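Harurstead to Imberg Track: Progress Report to the Regional Trails Fund

3 min read
April 7, 2024

The second stage of the Harurstead to Imberg walking track is on schedule. Brushing and benching are finished on the lower section, and the upper section is open to walkers as far as the Brusimcombe saddle. Stage money has been spent as set out in the agreement, apart from the signage line, which is carried over.

The climb out of Harurstead was the slow part. Clay washed over the old switchbacks during the winter before last, and we cut two new ones on firmer ground to the north. Crews placed 200 metres of stone edging there and reset the water bars. The grade is easier now and a walker with a full overnight pack can take it without using hands.

Çınar hut has a new tank and a repaired roof. The hut log shows 655 overnight stays since the track reopened, most of them by people walking the whole route end to end. Some through-hikers skip the hut and carry on to Imberg after dark, so we have put reflective markers on the creek crossing. 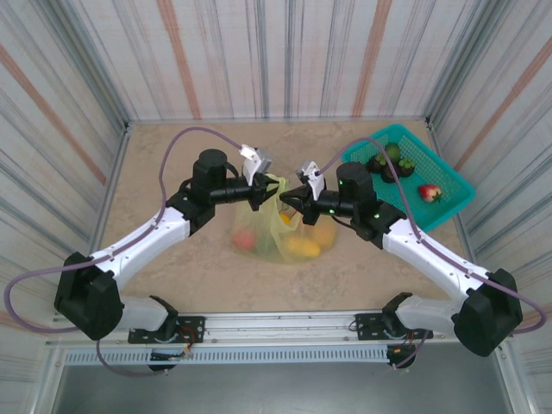

Will the upper section be finished before the snow?
The benching will be. The handrail on the last bluff depends on a helicopter lift booked for June, and if the weather closes in it moves to spring.

Two items are behind. Distance signs were printed with the old route length and have gone back to the maker. The agreement with the landholder below the saddle is signed but not yet registered, and until it is, the track keeps to the road for 7 kilometres. Walkers have complained about that stretch - fairly, as there is no shoulder on the bends.

We ask that the signage money stay available into the next stage. No other change to the budget is sought. Receipts and the hut log are attached.

Birsen Kaplan
Track Coordinator

14 shares | 2 comments

Related
Çınar hut: booking and water notes
Creek levels at Brusimcombe
Stage one report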